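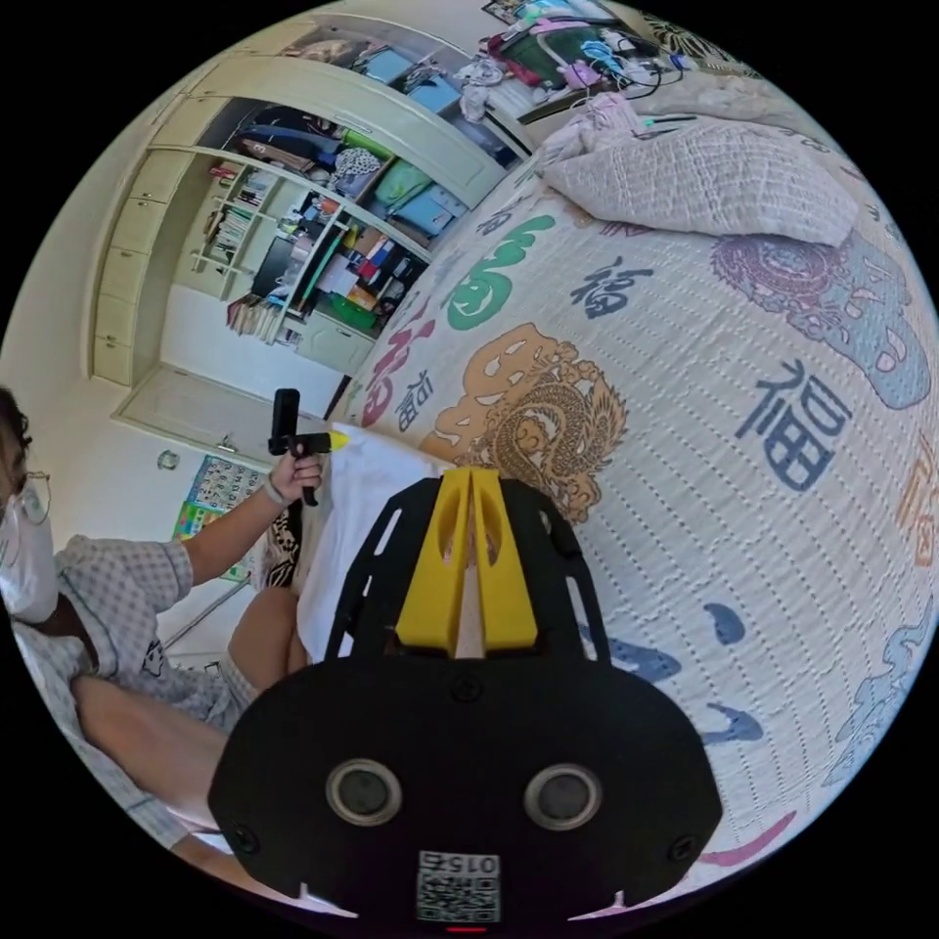
先週から、車の水温計が信用できなくなった。

うちの車は三十年選手の軽ターボで、純正の水温計はもともと「冷たい」「普通」「手遅れ」の三段階しか教えてくれない。針は真ん中に来るとそこで昼寝を始める。そこで後付けのデジタル水温計を入れたのが二年前で、これがよく働いた。働きすぎて、信号待ちのたびに数字を見るようになり、妻に「前を見て」と言われた回数のほうが水温より高くなった。

その水温計が先週、966という数字を出した。

966度。鉄ならいい色に光っている温度である。エアコンは普通に効いていたし、ボンネットも溶けていなかったので、そのままスーパーに寄ってネギを買って帰った。駐車場でキーを抜き、もう一度入れたら40に戻っていた。エンジンを切って三分の車が40度というのも、それはそれでおかしい。

最初に疑ったのはセンサー本体だった。ラジエーターのアッパーホースを切って、間にアルミのアダプターを挟み、そこにセンサーをねじ込んである。取り付けた当時の自分はシールテープを親の仇のように巻いていた。後で知ったのだが、一極タイプのセンサーはボディをアースにするので、テープを巻きすぎるとねじ部の導通が怪しくなる。しかもアダプターはゴムホースの間に浮いているから、アダプター側からも別にアース線を引く必要がある。引いてはあった。ただ、その線の先をどこに留めたかを二年後の自分に伝える努力を、当時の自分はしていない。

車いじり仲間のヨ・ドングンに電話したら、「アースでしょ」と二秒で言われた。こちらは五分かけて症状を説明するつもりでいたので、残りの時間は彼の新しいジャッキの話を聞いた。

アース線は探すのに一時間かかった。バッテリーの下のブラケットに、別のボルトと共締めにしてあった。丸端子は緑色の粉をふいていて、指で触ると回る。締め忘れたのか緩んだのかは問わないことにする。犯人が自分である点は変わらない。

作業は次の通り。

冷却水が冷えるのを待って、ラジエーターキャップを開ける。ドレンから少し抜いて、液面をホースより下げる。アダプターからセンサーを外し、古いシールテープを爪楊枝でほじって取る。新しいテープは先端のねじ山を一つ残して二巻きだけ。アース線は端子ごと作り直し、ブラケットの塗装を紙やすりで落として、単独のボルトで留めた。最後に端子の上からグリスを薄く塗っておいた。

冷却水を抜くとき、受け皿の位置を読み違えて左の靴にかかった。甘い匂いの靴が一足できた。犬や猫が舐めると危ないものなので、地面にこぼした分は水をたっぷり含ませた雑巾で何度も拭いた。靴は捨てた。今回の修理で一番高くついた部品は靴である。

エア抜きはいつも通り面倒だった。ヒーターを全開にして、八月の昼間に、窓を閉めるわけにもいかない車内で、ファンが回るのをただ待つ。ぽこ、ぽこ、と泡が出て、液面が下がったら足す。また泡が出る。途中で隣家のご主人が出てきて「暑いのにヒーターですか」と言った。はい、と答えた。ほかに答えようがなかった。

水温は82度でサーモスタットが開き、91度でファンが回り、86度で止まった。純正の針はその間、一度も動かなかった。そういう人柄だと思えば腹も立たない。

翌日、峠の手前まで走って確かめてみた。上りで2速に落として踏み続けると96度まで行き、下りで84度に戻る。100の大台は見ずに済んだ。前はこの坂で98度まで出ていたから、少し下がったことになる。冷却水を新しく足したからなのか、前の数字がそもそも間違っていたのかは分からない。二年間、緩んだアース越しの数字を見て一喜一憂していた可能性もあるわけで、あまり深く考えないようにしている。

ドングンに直ったと連絡したら、「油温計は付けないの」と返ってきた。付けない。付けないと返事をしてから、センサーの取り付け位置だけは調べた。オイルフィルターのところにサンドイッチブロックを噛ませるのが定番らしいが、うちの車だとフロントメンバーとの隙間がほとんどない。薄型なら入るかもしれない。週明けに下から潜って、定規を当ててみる。

共締めの場所は今度こそ紙に書いて、グローブボックスに入れた。中には同じような紙がもう四枚あって、うち二枚は何のメモか読めない。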